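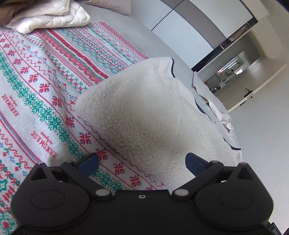 Die Rückmeldung von Milovan Dimitrov zum letzten Zwischenstand lautete, flauschige Textilien gehörten in eine eigene Sortiergruppe, solange ihr Volumen im gefalteten Zustand nicht verlässlich vorhergesagt werden könne. Dem wurde im Berichtszeitraum gefolgt. Die Gruppe »Hochflor« umfasst nun Fleece- und Sherpa-Teile jeder Form, mit und ohne farbige Einfassung. Decken mit glattem Griff bleiben in der Gruppe »Bettwaren«.

Stand der Erfassung

Bis Ende Juli wurden im Haus Pletemmont 1.386 Textilien aus den Schlafräumen erfasst und einem Lagerplatz zugeordnet. Die Aufnahme erfolgt weiterhin auf dem Bett, da die Arbeitstische in der Wäschekammer für Decken zu schmal sind. Gemusterte Bettdecken dürfen dabei als Unterlage liegen bleiben. Weiße Teile heben sich davon ausreichend ab, bei mehrfarbigen Kissenbezügen ist die Trennung weniger eindeutig. Für diese Fälle wird ein einfarbiges Laken untergelegt.

Faltvorgaben

Für Hochflor gelten zwei Vorgaben: Teile mit Einfassung werden so gelegt, dass die Kante außen liegt und nicht geknickt wird. Teile ohne Einfassung werden gerollt. Vakuumbeutel sind für diese Gruppe gestrichen – der Flor richtete sich nach der Probelagerung nur teilweise wieder auf. Die Regalfächer wurden auf 45 cm Tiefe umgestellt, die Beschriftung folgt dem Schema aus dem Teilprojekt Jevcombe.

Abweichungen vom Plan

Die Lieferung der Etiketten durch Vukadinović steht noch aus. Bis dahin werden handschriftliche Anhänger verwendet, die vor der ersten Wäsche abzunehmen sind. Zwei Schlafräume im Obergeschoss sind nicht bearbeitet; der Zugang war wegen Malerarbeiten gesperrt. Mehrkosten sind daraus nicht entstanden, der Stundenansatz verschiebt sich in den August.

Nächste Schritte

Joon-young Um überträgt die Bestandsliste nach Horusus und gleicht die Gruppe Hochflor mit dem Altbestand ab. Doppelt geführte Positionen werden dort zusammengelegt. Offen ist die Zuordnung von Kissen mit fest vernähtem Sherpa-Bezug – Vorschlag: Hochflor, Lagerung liegend, oberstes Fach. Um Bestätigung wird gebeten.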